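How does a game remember where you were?

Posted Aug 22, 2019

Quick one this time. Lots of you have been asking about saving. Where does the game go when you switch it off? Is your character just standing there in the dark, waiting? (No. Sorry. Well, sort of. Keep reading.)

I'm going to use Erevwood for most of this, as it's the one I've been playing. If you haven't played it: you're a small fox in a big coat, you start in a town called Jollthorpe, and you have to get to the top of a mountain called Painemal. Lots of jumping. Lots of falling off. A made-up town and a made-up mountain, but the saving bit works the same in nearly every game you'll ever play.

Two kinds of memory

Your console or computer has two places to keep things.

The first is the quick one. It's called RAM. Think of it as your own head when you're doing a sum. You hold the numbers in there just long enough to get the answer. Very fast. But when the power goes off, RAM forgets everything. All of it. Gone.

The second is the slow one. It's called storage. More like a notebook. Takes longer to write in, but you can shut it, go to bed, go on holiday, come back in September and the writing is still there.

While you play, the game is mostly using RAM. Where's the fox? How many hearts has it got? Is that bat awake? It checks all that again and again, many times every second. Way too fast to be scribbling in a notebook the whole time.

Saving means copying the important bits out of RAM and into storage. That's really it. That's the secret.

What gets written down?

Less than you'd think!

You might imagine the game takes a sort of giant photograph of the whole world, every leaf and every cloud. It doesn't need to. The leaves and clouds are already in the game you bought or downloaded. They're the same for everybody. So the save file only has to keep the things that are different for YOU.

For a fox on a mountain, that might look like this:

Place: Jollthorpe, north gate
Coins: 1,736
Hearts: 2
Red key: yes
Blue key: no
Talked to the baker: yes
Bridge mended: no

See? Short. You could copy that out on the back of an envelope. A real one is longer, and it's written in a code that's handy for computers and horrible for people, but the idea is the same. A list of names, and something next to each name.

The yes and no ones have a special name. Programmers call them flags. Like putting a flag up or taking it down. Did you open the chest? Flag goes up. Next time you walk in, the game looks at the flag, sees it's up, and draws the chest with its lid open and nothing inside. That's why you can't go back and grab the same treasure over and over (I've tried).

A big game can have more than 1,000 flags. Every door, every chest, every chat with every grumpy goat.

Putting it all back

Loading is saving backwards. You press Continue. The game opens the notebook, reads down the list and puts everything back in it's place. Fox goes to the north gate. Coins go in the pocket. Bridge stays broken.

Part of what you're waiting for on a loading screen is this. The other part is the game fetching the pictures, the music and the shape of the ground from storage, so they're in the quick memory and ready to use. Trees, stones, sky, the tune that gets stuck in your head. That's usually the slow bit.

Save points and autosaves

Some games let you save wherever you like. Others make you walk to a certain spot first. In Erevwood it's the lanterns. Touch a lantern, it lights up, game saved.

Why not let you save anywhere? A few reasons. Imagine saving in mid-air, halfway down a cliff, with no hearts to spare. Every time you load, splat. Load again, splat. You'd be stuck for ever. A lantern is always somewhere safe, so that can't happen. It makes the climb more exciting too. You really, really want to reach that next lantern.

Autosave is when the game does it for you. You go through a door, a tiny symbol spins in the corner, done. Lovely. But do NOT switch off while the symbol is spinning. The game is in the middle of writing. Pull the plug now and you might get half a list. Coins: 1,7 - and then nothing. The game tries to read that later and gets in a muddle. We call that a corrupted save. Horrible words if you've done 80 lanterns.

Clever games get round this by writing the new save next to the old one first, and only throwing the old one away once the new one is finished and checked. So there's always one good copy.

Slots

Most games give you more than one slot. Each slot is its own list, kept apart from the others, so your sister's fox doesn't end up with your coins. Or your fox with her missing bridge.
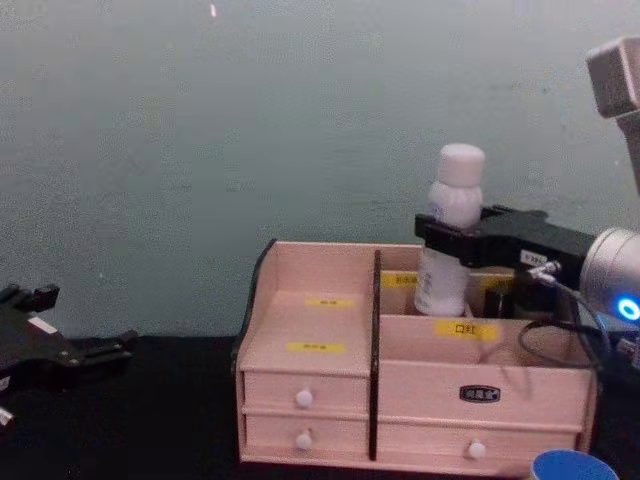
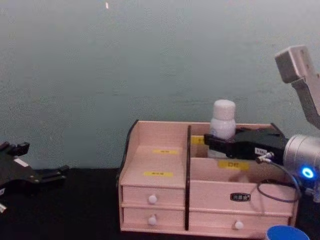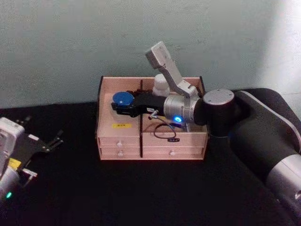
Be careful with the words on the screen here. "New game" is fine in an empty slot. "Overwrite" means the old list gets rubbed out and a new one goes on top. If it asks "are you sure?", stop and read wich slot it's talking about. Then read it again. Then press the button.

What about the cloud?

Not a real cloud. It's just somebody else's computer, a long way off, with lots of storage. Your game sends a copy of your list over the internet. If your console breaks, the copy is still safe, and you can get it back on a new one. Not every game does this. Ask a grown-up to help you check in the settings.

Before all that

Some very old games couldn't save at all. So they gave you a password instead. Finish a level, and up comes a jumble of letters. You wrote it down on paper, and next time you typed it in. The letters were the list! The game had squashed your level and your lives and your keys into a code, and YOU were the storage. Get one letter wrong and it wouldn't work. Was that an O or a zero? Aaargh.

Try it yourself

Get a pencil. Make up a game. Mine's called Andau and it's about a snail who delivers post. Now write the save file for it. What does the game have to remember? Where's the snail? How many letters are left? Has it rained yet? Leave out anything that's the same for every player.

Then give your list to a friend and see if they can tell you exactly where you'd got up to. If they can't, something's missing. Add it and try again.

Next time: why do game characters get stuck in walls?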